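Counting cans at Clarnness

The lab manager at Clarnness would like it known that she never promised anyone a household robot. "What we promised was 1000 examples of tidying drinks by the end of October," she says. "We have 904. Ask me which of those are any good."

I did ask. She laughed and put the kettle on.

The work goes on in a plain room with a concrete floor. An operator steers a pair of arms through a chore, the whole thing is recorded, and the recording goes into the pile the software learns from. Then the drinks are shifted about and it all starts again. On a decent Thursday they get through 46 runs before the operators' wrists give out.

I wondered aloud whether a machine shown the same table 1000 times learns anything except the table. She didn't argue.

"That's my worry too. We change where the cans start, we change the colours, we put a bottle in. But it's still a white surface and the same two arms. Your kitchen has a cat in it."

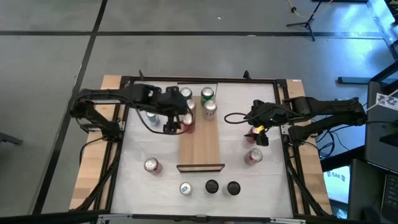 What counts as a good example?

On this she was less sure than I'd hoped. The first 600 runs were kept almost without question, fumbles and all, on the theory that a learner should see people recover from mistakes. Now she thinks some of those simply teach it to fumble.

"If the operator dithers over a can, the model picks up the dithering. It doesn't know you were thinking about lunch."

Voromport, which is paying for the work, wants a success rate it can put on a slide. She has refused to give one until the trained system has been tried on a different table, with drinks it hasn't met. No date has been set for that. I suggested this was awfully convenient for everybody, and she said it was mostly inconvenient for her.

Would she trust it to clear up after a party at her own place?

"No. I wouldn't trust it with a full can, either. Come back when we've done the second table and I'll tell you if I've changed my mind."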